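November, evening

Got the hall door back on its hinges before dark, which I did not expect to manage. It still catches at the bottom corner on the latch side, but it shuts. I will plane it again when my wrist has settled down.

Up at six. Cold in the kitchen, so I lit the stove and had porridge standing beside it. The flour I left out last night had gone slack with the damp, and I threw it to the chooks. They have been off the lay for a fortnight and don't deserve it.

Drove to Tomport for screws, a tin of shellac and the mail. The road is still one lane past the bridge and I sat at the lights for ages behind a cattle truck. The hardware shop had the brass screws but only in the longer length. Bought them anyway and cut two down with the hacksaw when I got home. It took longer than driving back to swap them would have, or nearly. The mail was the rates notice and a seed catalogue from Kollora. They have put their prices up again and dropped the purple-podded peas, so I will have to save my own this year.

Worked on the door from eleven until the light went off the verandah. The old hinge screws had pulled right out and the holes were as wide as my little finger. I drilled them clean, glued in plugs cut from an old broom handle and pared them flush with the chisel. Should have done that when we first moved in. The glue says overnight but I gave it the length of lunch and a cup of tea, and it has held so far.

Lunch was the last of the pea soup, with toast.

I have been thinking about wood grain more than is sensible, mostly because of the trouble I had planing the bottom rail. It runs one way for half its width and then turns, and the plane tears it out whichever end I start from. In the end I went across it with a scraper and got it tolerable.
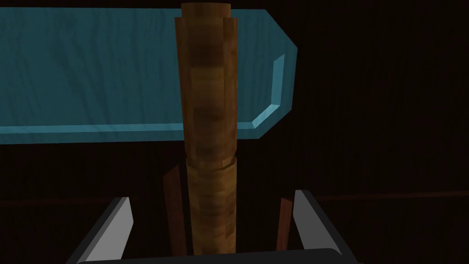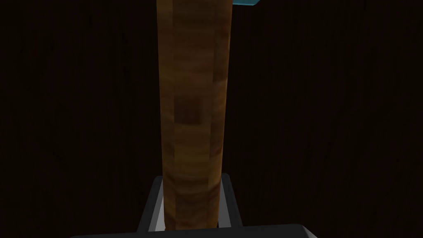 Wood in the round, and a panelled door in yellow with orange along its edge.

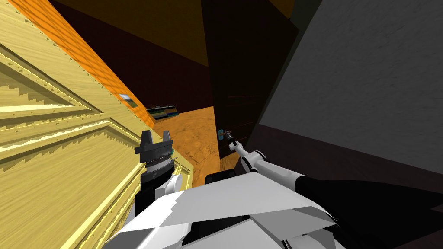
*Page last changed: November, 9.40 pm*

After the door I swept up and put the shavings in the box by the stove. Then a walk down to the creek with my good boots on, by mistake. The water is up over the flat stones but not over the crossing. Saw 13 ducks on the far paddock and a heron, or what I took for one – it had its back to me and didn't move. The neighbour's fence is down again at the corner. I stood the post up and wedged it with a rock, and that will do until someone comes with a proper rammer.

Tea was eggs from the shop, which annoyed me, fried with the leftover potato. Rang the council about the drain while the pan was heating and was 14th in the queue. Hung up at ninth when the potato started to burn. Will try them again in the morning, early.

Read for an hour. I am still on the Vigfúsdóttir, the long one about the fishing station, and am enjoying it more now that the winter is over and they have got the boats out. The first part was all weather and arguments over salt. I have started writing the family names inside the back cover because there are three generations with the same one.

Did the accounts at the table afterwards. The rates are $1,560, up from last year, and due before Christmas. I can cover it if the Vikard heater lasts another winter. It has begun making a ticking noise when it cools. The manual says this is normal for the model, on the same page where it says to call a technician if the unit makes an unusual noise. I have cleaned the filter and written the date inside the lid.

Things to do tomorrow: council, shellac on the door edges if it is dry enough, first coat only. Take the rest of the soup bones out to the dog. Find the other hacksaw blade. Pot up the tomatoes, which have gone leggy on the sill and are leaning on the glass. I counted almost 2 dozen before I gave up, and I have room for half that at best. I could leave a tray at the gate with a jar for coins.

Wind getting up now from the south. The hall door is shut and isn't rattling. Wrist sore, took something for it. Bed.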